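2018-04-19

**Jundgate mending nights to run through to November**

The Monday-to-Friday crowd in Jundgate has long complained that there is nothing much to do in town after the bakery shuts, so it was lovely to hear that the mending nights at the old Skatorska shop on Mill Road have been given the go-ahead to keep running until November.

The evenings began last winter as a bit of an experiment. Florencia Vergara, who had taken on the lease of the shop with her business partner Birsen Kocabaş, put a notice in the window inviting people to bring along anything with a hole in it, and left the kettle on. A handful of neighbours came to the first one, mostly to be polite, and then they came back with their cousins and their school jumpers and, in one case, a set of curtains that had been waiting for a hem for longer than anybody in the family cared to admit.

Council has now agreed to a grant of $2,000, which will cover the power bill, a second-hand overlocker and a decent supply of thread. Ms Vergara said she had asked for a little less than that and was rung up by a very kind woman who told her to add the overlocker back in.

"I'd crossed it out because I thought it looked greedy," she said. "We've been doing edges by hand all this time and it's slow, although I'll say this for it, you get to hear everyone's news."

Entry stays at a gold coin, and children are welcome as long as they have a grown-up with them. There is room for 40 people if the cutting table is folded away, and a bit less if it isn't, so anyone planning to bring something large – a doona cover, say, or a tent – is asked to ring the shop first.

Wellington Xavier of Skerkodent Street has been to nearly all of the evenings with his daughter Heloísa, and says he can now darn a sock well enough to wear it in company. Heloísa has moved on to dressmaking and is working her way through a skirt with an elastic waist, which she hopes to have done in time for her aunt's birthday.

"She's a good deal more patient than I am," Mr Xavier said. "I unpicked the same heel four times and had to go and stand outside for a while."

The group is also after fabric. Clean cotton, linen and wool offcuts are all useful, and bright colours tend to go first, particularly with the younger ones. Bags can be left at the side door during shop hours. Please don't leave them out overnight, as the last lot was got at by possums and most of it had to be thrown away.

Adalberto Toledo will be back to teach zips and buttonholes, and there's talk of a patchwork table for beginners once the weather turns properly cold. Sewing machines are supplied, but if you have a favourite pair of scissors you are warmly encouraged to bring them and to put your name on the handle.

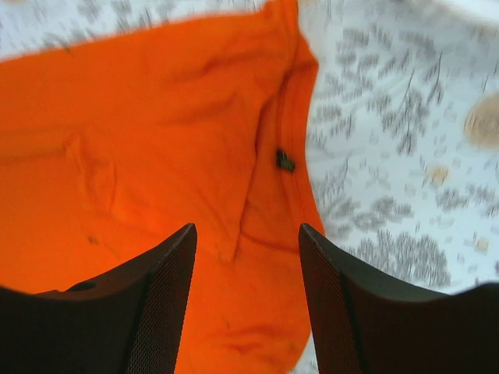
Orange fabric on a grey leaf print.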